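# Chore Automation FAQ

Maintained by Elba Montecinos, Fulbridge. Last revised November 4, 2022. Corrections go to Fidel Acuña in the Climham office.

**Can a robot clear a table yet?**

Partly. Picking up one rigid item from a known area and putting it down somewhere else is well within reach of current arms. Clearing a table after a meal also means stacking, scraping, and deciding what is trash. Those steps still fail often enough that we don't quote a success rate for the whole chore.

**Why do small dishes cause trouble?**

A bowl has a thin rim and sloped walls. A parallel gripper can take it by the rim, with one finger inside and one outside, or span the full width if the jaws open far enough. The rim grasp needs better positioning. The full-width grasp needs clearance on both sides and tends to push the bowl before it closes. If there is anything in the bowl, tilt has to be limited as well.

**Does a tablecloth matter?**

Yes. Cloth moves under load. A fingertip that touches down too low drags the fabric, and everything standing on it shifts. Wrinkles also upset depth readings near the surface. We set approach height for cloth separately from bare wood and recheck it whenever the cloth is changed.
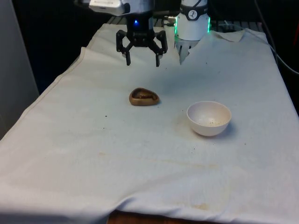
*Two-arm station, table-clearing task: brown shell and white bowl on cloth.*

**Why use two different grippers?**

Open parallel fingers suit wide or irregular items. A narrow, tapered tip reaches into tighter spaces. Two arms can also split a job, one holding while the other works, but planning for both at once is slower and collision checks take up much of the cycle.

**Can it remove crumbs and stains?**

Crumbs, sometimes, with a brush or vacuum tool fitted. Stains, no. Detecting a faint mark on pale fabric is feasible under even light. Cleaning it is laundry work and outside the scope of the Dakidia project.

**How much practice data does a task need?**

For a single pick-and-place task we plan on 2,000 demonstrations, and 3,000 if the surface is soft. Mixed tasks need more, and we have no fixed figure for them.

**Is shop-floor work easier?**

Usually. Parts repeat, fixtures hold them still, and lighting is controlled. The Espinoza line sorts 18 part types with fixed bins. A kitchen offers none of that — the same cup may turn up anywhere, in any orientation.

**Can I run one of these at home?**

We don't supply home units. Site visits to Climham can be booked through Fidel.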